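Gripper comparison, simulation stage: minutes of meeting
2018-10-11
Present: Farah Subramaniam (chair), Sabina Šimek (minutes)

1. Matters carried over
The licence for the Kurell controller has been renewed. The note on joint naming is still with Flurnis and was left open. No other corrections to the previous minutes.

2. Parallel jaw, approach to dark bar
S. Šimek reported on the Besson parallel jaw model. More than 3,000 approaches have been logged in simulation with the revised wrist limits. The view from behind the gripper was accepted for checking alignment before closing: jaws fully open, one either side of the lower end of the dark bar, wooden panel behind. F. Subramaniam asked that the stand-off distance be written to the log at this point, as at present only the closing position is kept. Agreed.

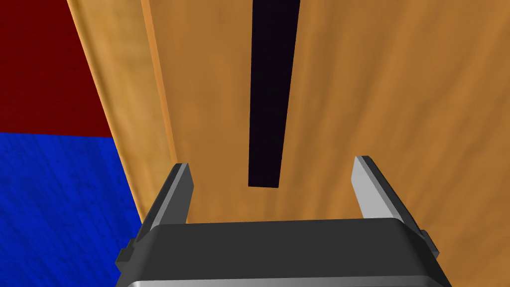 3. Contact settings
The friction value supplied by Kendia is higher than the one in our own model. It was agreed to run both values and report them separately - no averaging. 36 runs per value were considered enough for a first look. Solver step to stay as it is until these are finished.
Action: S. Šimek.

4. Two-arm layout
The layout with the low cabinet was reviewed. The left arm has the grey two-finger parallel gripper, open and empty. The right has the white rounded fingers, closed round the power drill. F. Subramaniam noted that the drill bit points towards the drawers, and asked for a minimum clearance between bit and drawer fronts to be set in the planner before either arm is moved further. The collision shape for the drill is a plain box at present and does not include the bit. To be replaced.
The book and the plant on the cabinet top are to stay in the layout as obstacles. Their positions should be fixed for all runs so that the two controllers can be compared on equal terms.
Action: S. Šimek to replace the collision shape, F. Subramaniam to set the clearance. 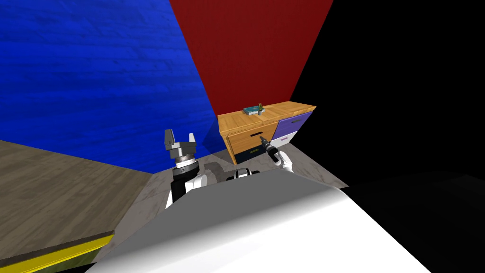 Question from F. Subramaniam: Will both controllers be run at the same control rate?
Reply: The same rate will be used for both, with the Kurell controller set down to match the Flurnis one. A second set at full rate can be added later if time allows.

5. Reporting
Results table to list gripper, controller, friction value and closing force. Failed grasps to be kept in the table and marked as slip, miss or collision. Draft to be circulated in November.

6. Any other business
Disk space on the shared machine is low. Old logs without a configuration file may be deleted.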